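Progress report for February, teleoperated plant handling
Prepared by Hazem El Khatib for Everett Strickland

In this period we recorded 171 demonstrations by remote control with the artificial stems. Moataz Younis was the operator for most of them, and Ibrahim Okonkwo did 40 so that we have a second hand style in the data.
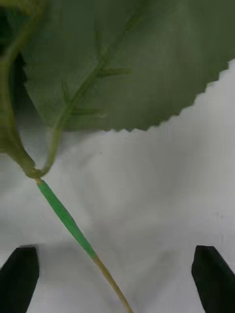
The approach is still the slow part. Operators need time to bring the fingers to both sides of the stem without touching the leaf – we now ask them to stop shortly before closing and check the wrist view. We removed 55 recordings where the grasp was corrected more than once.

Next month we will start the first training run and send you the results.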